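Home Guidance Shrines and Devotions

How to Prepare and Keep a Small Household Shrine

The Kindholm Fellowship receives many enquiries from families who wish to set aside a place at home for daily prayer or quiet reflection. The following guidance is intended for households of any tradition. Where the custom of a particular lineage differs from what is written here, the custom should be followed.

1. Choosing the place

Select a corner that is not used as a passage between rooms. East-facing walls are preferred in many traditions, although a north-facing wall is acceptable in most of them. The shelf should stand at or above the height of the heart when the worshipper is seated. Bedrooms may be used if no other room is available, in which case a curtain should be drawn across the shrine at night.

2. Preparing the surface

Wash the shelf with clean water and a cloth kept for that purpose only. Allow it to dry fully before laying the altar cloth. Members who follow the Hanska order of service use a plain undyed cloth and change it on the first morning of each month. Others change it at the festivals, beginning in September.

3. Placing the objects

The principal image or symbol is placed first, at the centre and towards the back. A lamp is set to its right and a water bowl to its left. Leave a clear space in front for offerings. Households often add too much at this stage — photographs, souvenirs, several images of the same figure — and the shrine becomes difficult to clean. The Fellowship advises no more than 10 objects in all.

4. The opening prayer

Light the lamp and sit for a short time in silence. The opening prayer may then be read from the Trummer Book of Devotions, where it is listed as hymn 2918. Families with young children may read the first two verses only. If a string of 100 beads is used, it should be kept in its pouch between sessions and should not be laid on the floor.

5. Daily care

Replace the water each morning. It may be poured on to a plant, but not into a kitchen sink. Flowers are removed as soon as they begin to fade. The lamp must never be left burning in an empty room, and curtains and paper should be kept well away from it.

6. Moving or closing a shrine

When a family moves house, the principal image is the last item to leave the old home and the first to enter the new one. Images that are broken or no longer wanted may be brought to the Dredent meeting house, where they are received before evening prayers, which begin at 7 p.m. Please wrap each item separately in cloth or plain paper.

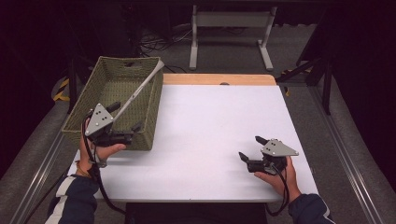

Books and beads that have come to the end of their use may be brought at the same hour. Altar cloths should be washed and folded beforehand. Lamps are accepted only when they have been emptied of oil.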